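Session 4: What the quote leaves out

Read the Girncombe quote before class, all of it, including the terms on the back page. Most of you will go straight to the price of the arm. The arm is the part I trust most.

Vendors like to say a cell "pays for itself" in 12 months. Ask what it was doing in those months. When Dezső Balogh went over the Miltach plan in November, the payback sheet assumed two full shifts, no changeovers and no one on wages standing next to it. Erzsébet Szalai put one operator back in and the payback went to 3 years. I would still call that hopeful.
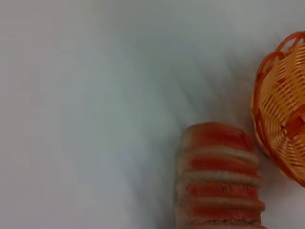

Test objects are a budget line, and a badly kept one. Kosness lists a starter set at 223 a box and says little about what is in it. Before you sign, ask how close the set is to your own stock. A banded loaf with bulging ribs down both sides, set close to an orange woven basket, gives a gripper two awkward outlines and a narrow gap between them. Fine, if your goods are awkward in that way. If you pack flat cartons, you are paying for a problem you don't have. Put spares in the first-year figure too. Sets get worn, lost and swapped, and a late reorder can leave the cell standing.

Integration is where I expect you to be lied to, mostly by people who believe what they are saying. Mabuza offers up to 200 hours of support. Find out whether travel comes out of that, and who decides when an hour has been used.

Floor space, guarding, training and the service contract go on separate lines. No "miscellaneous" - I will send it back.

For next time: redo the Girncombe payback with your own staffing numbers. Write down every figure you took from the vendor and where you would check it. Due 1st July, to Veronika Rácz.

Course office: Barnabás Hegedűs | Course materials, not for resale | Back to top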